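Print this page
E-mail this page

# Bilendale Household Chores: data card

Version 7. Last edited 3/19/24.
Maintainer: Karabo Mahlangu
Collection lead: Shobha Arumugam
Baselines: Cameron Matheson

## Summary

Bilendale is a set of short manipulation recordings made with hand-held two-finger grippers on ordinary tables, counters and shelves. It was built to answer a narrow question: which small household chores can a current learned policy finish without a person stepping in, and which ones does it only appear to finish? The set covers 64 tasks. Each task has a written goal, a start layout, a pass condition and a list of known failure types.

The short answer as of this version is that pick-and-place of rigid items is in decent shape, wiping is passable, and almost anything involving soft, fluffy or loosely packed material is not. Details are under Baseline results.

## Why another chore set

Most of the chore sets we used before starting this one scored a task by the final position of one object. That is fine for moving a cup to a shelf. It is a poor fit for cotton, paper towels, folded cloth, bags and cords, where the object can end up in the right place and still be torn, squashed or half left behind. Kirsty Galbraith scored an early batch by hand in January and found that the position rule passed attempts that no one in the house would have accepted. The pass conditions were rewritten after that, and results from version 6 and earlier should not be compared with the ones here.

## Contents

Directories are by task family:

- rigid/ - cups, lids, boxes, small jars
- soft/ - cloth, cotton, paper, foam
- hinged/ - drawers, cabinet doors, clip-top containers
- surface/ - wiping, sweeping crumbs, clearing
- mixed/ - two or more of the above in one attempt

Every recording folder holds the video, the gripper pose track, the finger opening track and a small text file named notes.txt. The notes file is free text from the person collecting. Spelling is left as typed. Some folders have an empty notes file; this is expected and the loader handles it.

Each task has 50 demonstrations in the training split and 12 in the held-out split. Held-out recordings use different tables from the training ones. Items may repeat across splits.

## Collection

Demonstrations were collected at two sites, Zindgate and Gavon. Collectors held the gripper by its handle and performed the task at whatever speed felt natural. We asked them to start with the fingers open and to end with the fingers clear of the item. Tables were not cleared of personal or unrelated things unless they blocked the task. Clutter at Zindgate is heavier than at Gavon, and a policy trained on Gavon alone drops noticeably on Zindgate layouts.

Lighting was whatever the room had. Exposure is automatic and can shift during an attempt.

## Labels

Attempts are labeled pass, partial or fail. Partial means the main item reached its goal but a secondary condition was broken, such as a tipped container or material left on the table. Two people labeled every attempt in soft/ and mixed/. Where they disagreed, Evander Kinnear made the final call, and the original pair of labels is kept in labels_raw.csv. The other families have one labeler.

## Baseline results

The baseline policy is Taipe, trained on the full training split with default settings. It was run on a fixed arm with fingers of the same shape as the hand-held unit.

Rigid tasks mostly pass. Remaining failures are late closures, where the fingers shut after the wrist has started to lift. Hinged tasks depend heavily on the handle; flat pulls are fine and recessed ones are not. Surface tasks pass on coverage but often push crumbs off the far edge of the table, and that counts as partial.

Soft tasks are the weak family. Cotton is a good case to study. A mound of it heaped over the rim of a small bowl gives the policy very little to aim at: the outline is vague, the top is not a surface in any useful sense, and white cotton in a white bowl leaves little contrast where one ends and the other begins.
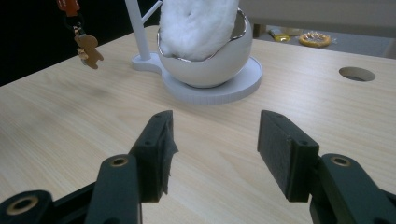

The policy tends to close either too high, taking a few fibers, or too low, catching the bowl along with the contents. People doing the same task with the same gripper correct for this in mid-motion, usually by pausing and opening slightly before a second squeeze. That correction is visible in the finger opening track, and we recommend keeping the track at full rate when training on soft/. Downsampling removes most of it.

## Known problems

- Finger padding wears with use. Friction is not constant across the set, and no wear measure was logged.
- Glossy containers produce highlights that confuse the pose track for short stretches. Affected spans carry the flag track_low.
- Hanging items near the camera may enter or leave view during an attempt. They are not labeled.
- Round cable holes in desks are sometimes predicted as cups or coasters by off-the-shelf detectors. Mask them if you use detector features.
- Force was not recorded. Questions about how hard an item was squeezed can't be answered from this set.

## Suitable and unsuitable use

The set is meant for training and comparing tabletop policies and for studying failure types. A good score here does not show that a machine can be left alone in a kitchen. There are no hot, sharp or wet-floor tasks, and no recordings with a second person working at the same table.

## Changes in version 7

- Pass conditions rewritten for all soft/ and mixed/ tasks
- Second labeler added for the same two families
- track_low flag added
- Loader no longer stops on an empty notes.txt

Send corrections to the maintainer with the task name and recording folder. Label disputes go to Evander - please include the timestamp.

Print this page
E-mail this page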